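Ticket 2000: Peeled mandarins printing too orange, plate printing blue
Opened by: Stefanou Print Desk
Opened: 18/10/2019
Product: Mustance color profile, matte stock
Status: Open, waiting on second proof

Problem
The fruit page for the Ratau placemat order came back from proof with the wrong color. The white pith on the mandarins has gone pale orange, so you can hardly tell they are peeled. The plate should be a lavender gray and it prints a flat light blue. The green tabletop is close enough and the customer has no complaint about it.

Steps to reproduce
Open the page with the Mustance profile on. Send to the Fekia printer at 200 percent. Compare with the screen.
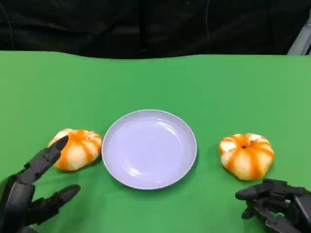 Source picture, uncorrected. Plate and both mandarins on green.

Tried so far
Cleaned the heads and ran the test strip. Strip was fine.
Turned off the automatic warm setting. Pith improved a little, plate did not change.
Lowered yellow by 15 points. Pith came out white but the orange bands between the white went dull, and the fruit looked old. Put it back.
Printed with no profile at all. Plate is nearly right this way. The black curtain turns brown and loses its folds.

Reply from support
Looks like the profile is treating the plate as a shadow on the green. Please install version 2 of the profile and leave yellow alone. Check the white streaks on the plate first. If they have a blue edge, the old profile is still loaded.

Update
Version 2 installed, program restarted. Streaks have no blue edge now. Pith is white on the left mandarin and still slightly warm on the right one, mostly near the stem spot. Sending a second proof on the same stock. Please keep the ticket open until the customer has it.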